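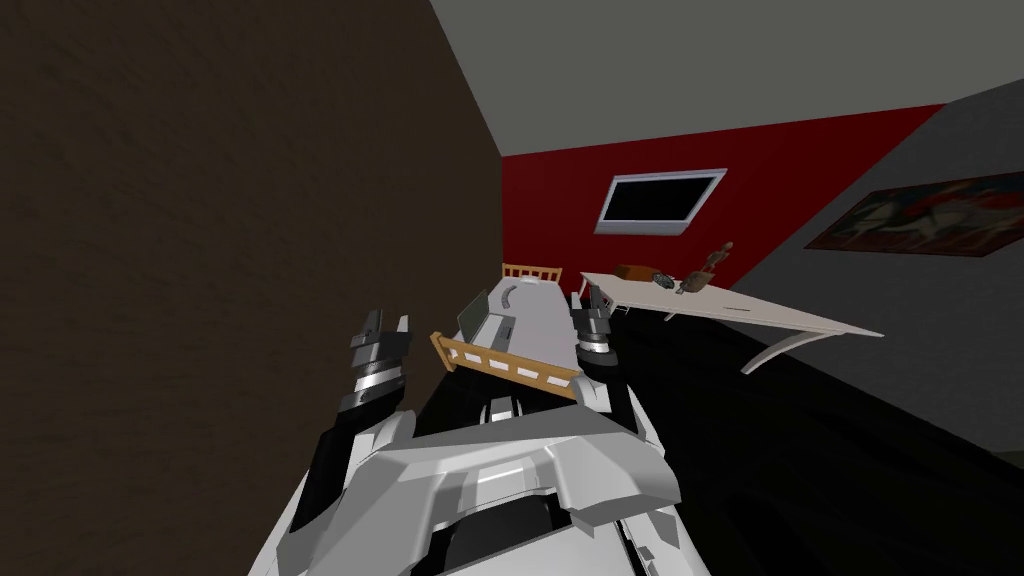 Simulated bedroom, two-arm unit at the foot of the bed. Objects on the mattress and desk.

Equipment Planning Forum > Capital Requests > Simulation licences versus second unit

c.kyriakidis
Members are asked to comment on the draft request before it is forwarded to Finance. The residential program at Hudgate proposes to purchase 9 simulation licences from Gendmont in the coming year and to defer the second two-arm unit until April of the year following. The bedroom tidying task would be developed in the simulated room, and hardware hours at Porkeck would be reserved for final trials.
Charalambos Kyriakidis, Program Planning

hudgate_stores
Stores has no objection to the licences. The draft does not, however, provide for workstations. The present machines are seven years old and should be costed in the same request.

andreadis_bay2
I must record my disagreement with the deferral. The simulated room has a flat black floor and almost no surface texture. Our participants' bedrooms have carpet, doonas and poor light. A gripper that performs well against a plain white mattress may not do so against a crumpled sheet, and we would learn this only after the budget has closed.

c.kyriakidis
The concern is noted. The room is intended for reach and placement around the footboard and desk, and bedding is outside the scope of the first stage. I would add that 323 hardware hours were booked last year and a good share of them went to setting out furniture.

andreadis_bay2
That is an argument for a permanent mock-up room – a modest cost beside either option. A secondhand slatted bed and a white desk would suffice.

porkeck_labs
Porkeck could make floor space available for a mock-up, subject to the usual agreement. Please note that access is limited to 50 days per year and that the hire rate is under review.

hudgate_stores
If a mock-up is to be added, kindly list the furniture separately. Items below the capital threshold are charged to the operating budget and will otherwise be returned.

c.kyriakidis
Thank you. The draft will be revised to include workstations and a separate furniture line. The deferral stands for the present. Andreadis may lodge a dissenting note, to be attached as an appendix.

andreadis_bay2
A note will be lodged.

This website uses cookies to improve your browsing experience. By continuing to use the forum you agree to our cookie policy. Accept | Manage preferences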